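Karkside K9 handheld radiation meter: two months in

I've wanted a proper gamma spectrometer ever since I did a summer of lab work in college, and I've never been able to justify one. So when Karkside put out the K9, a pocket-sized meter with a small scintillation crystal in it and a companion app that draws you a real spectrum, I caved and ordered one the same evening. I've been carrying it since December and I have opinions!

First, the thing itself. It's smaller than I pictured, a bit chunkier than a car key fob, with two buttons and a tiny screen that I can read fine indoors and hardly at all in bright sun. The clip on the back is stiff and digs into my hip when I drive (I took it off after a week). It charges over USB-C, and the cable in the box is so short it's comical, but who doesn't have ten of those lying in a drawer.

Setup took me longer than it should have. The app wanted an update, then the meter wanted an update, then the app forgot the meter existed. I ended up emailing support at 9 in the evening and got an answer before bed from a very patient person named Lindalva Magalhães, who told me to unpair it in the phone settings and start over with Bluetooth already on. Worked on the first try. It hasn't dropped the connection since, so full marks to her.

Now the fun part. Count rate in my house sits low and boring, which is what you want, and it climbs a little down in the basement. The sensitivity is really nice for something this size. My old Pearce tube counter needs ages before the number settles down, and the K9 gives me a steady reading in the time it takes to walk across a room. I've been all over with it: the brick steps at the library, the old cemetery with the granite markers.

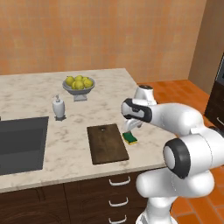 Granite is where you start wanting the spectrum and not just the clicks. I left the meter on a polished offcut from a stone yard overnight and by breakfast I had a lovely potassium bump and a few smaller peaks I'd put down to the thorium chain. Resolution is nothing like the big lab detectors, of course. Peaks that sit close together smear into one fat hill, and the low end is messy. But I could tell a potassium salt substitute from a thoriated lantern mantle without any trouble at all, and a few years ago you couldn't do that with anything I could afford.

Calibration is my main gripe. Out of the box my potassium peak landed noticeably high, and the manual gives the whole subject half a page. Wagner Coutinho has a long write-up on the Detudell forum that walks you through a three-point calibration with things you can buy at a grocery store and an antique mall, and I'd tell anybody to go read that before touching the sliders. After I followed it the peaks went where they belonged. They do wander when the meter gets cold, though! I left it in the car one Monday morning and everything had shifted to the left, then crept back once it warmed up in my coat pocket.

The app is good, with some silly bits. Saving a spectrum is easy, the map view with the colored dots is addictive, and you can export to a plain text file. But every saved run gets the same default name, so after 46 of them I had no clue which was which. Let me type a name before it starts, please. The alarm is also way too eager as shipped, so raise the threshold or it'll chirp at you in a quiet waiting room like it did to me.

I also borrowed a Kivov to compare. It's cheaper and the screen is better outdoors, but the app is clunky and it was slower to find the mantle from across the table. If all you want is a number, get the Kivov and save your money. If you want to poke at rocks and old clock dials and squint at peaks, I'd go with the K9 and budget an evening for calibrating it. Mine's sitting on a chunk of feldspar right now, and I'll post that spectrum once it's had a full night.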